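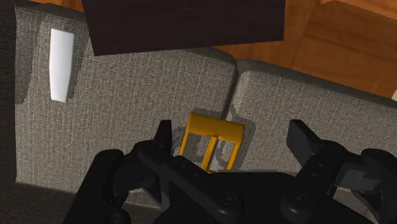

**What happens to the old tram depot on Binum Street now that the rezoning has gone through?**

It stays standing, and the ground floor becomes public space. The council's amended plan keeps the brick shell, the sawtooth roof and both big doors on the street side, and it limits anything new behind it to four stories.

If you've been reading this newsletter for a while you know how long we've wanted to write that! The first draft of the plan had a nine-story block on the depot site and a parking ramp where the plane trees are. We got 900 written comments in before the window closed in May, and the planning office told us it was the most they had logged for a single site in our end of town. People wrote about the light in their kitchens, the walk to school, the flooding at the corner of Ekström Lane (again), and one person sent in a beautiful hand-drawn map of where the swifts nest. All of it went into the record.

The short version of what changed between the draft and the final plan:

- Maximum height on the depot lot went from nine stories to four, with the top floor set back from the street.
- The plane trees are marked as protected, all the way down to the bus stop.
- The parking ramp is gone. There will be 51 spaces underground, entered from the back.
- A footpath now runs from Binum Street through to Ekström Lane, open day and night.

That last one is my favorite. Anyone who has had to walk the whole way around the block with groceries will know why. The path follows the old track bed, so it's nice and flat, and the plan asks for it to be wide enough for two strollers to pass.

Now, the developer. Skudeveo bought the site under the old zoning and has said it will go ahead under the new one. Their revised proposal is for 97 apartments, down quite a bit from where they started, plus a few small shops along the path. I went to the open evening expecting to grumble and came home pretty cheerful. The drawings are much better than the first set. The balconies face the courtyard, the bike storage is at street level where people will use it, and the brick they've picked sits well next to the depot. I still don't love the sign they want over the main entrance, and the lighting on the path looks thin to me at the Ekström end. Both of those can be raised at the design review, so please do raise them.

The ground floor of the depot itself is the part that's wide open. The plan only says "community and market use," and the city wants ideas before it writes the lease terms. We've heard an indoor market, a tool library, a dance floor, a place for the Humham band to rehearse that isn't somebody's garage. There are 2000 square meters to play with, so several of those could fit under one roof! Whatever goes in, we'd like the lease to say in plain words that the doors stay open to the public on weekends and that rents for local groups are fixed for a decent stretch of time. The depot's old neighbor, the laundry building, got a very vague lease and has been locked up for most of the years since.

How to put your idea in: there's a paper form at the branch library, next to the returns desk, and the same form is on the city's planning page under "Binum Depot, ground floor use." It's two pages and the second one is optional. You don't have to live on the street to fill it in. If you work here, shop here or catch the bus here, they want to hear from you too.

The design review is a separate thing with its own form, and comments on the sign or the lights go there. Please don't put them on the ground floor form, they'll get lost. We'll print the review date as soon as the city posts it.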